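Print | E-mail
Reading time: 2 min

Speaker notes — coastal path access and visitor load, Undley to Mikberg
Kenji Castellanos, afternoon session

Slide 1. Skip the history. The room knows the route. State the scope: one stretch of coast, two trailheads, foot traffic only. Ferry arrivals are in the appendix.

Slide 2. Counter data. The Undley gate logged 4,000 passes in August. Mikberg logged 1,646. The gates record both directions, so a walker who goes out and back appears twice. Do not let anyone quote these as visitor numbers.

Slide 3. Footwear. The path is signed as easy for the first section, and people dress for the beach. Surface past the Okafor steps is broken shale with a cross slope. Open-backed shoes do not hold the heel on that grade. 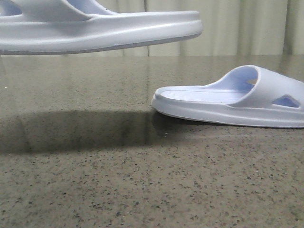
Slide sandals, open heel.

Read the sign wording aloud: "Sturdy shoes required beyond this point." It stands at the top of the steps, after the climb. Proposal is to move it to the parking lot, next to the pay machine.

Slide 4. Tides. The Olto cove crossing is passable for 2 hours either side of low water. The printed leaflet gives low water in standard time — summer visitors read it an hour early. Correction goes in the next print run. Until then the hostel desk should post the daily time by hand.

Slide 5. Bus. Last departure from Mikberg is 5:40 p.m. Walkers who start at Undley after lunch miss it. Ask the operator about one later run in August only. Pause for questions on cost; the quote is on the handout.

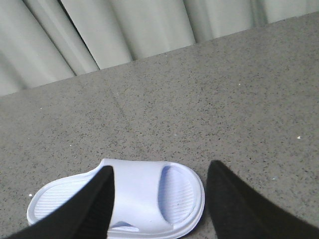
White slide sandal, one-piece molded type.

Slide 6. Actions. Sign relocation, leaflet correction, later bus. Leave the cove handrail out unless asked. If asked: the rock anchors have not been surveyed and there is no price.

If short on time, drop slide 5 and go straight to actions.

Print | E-mail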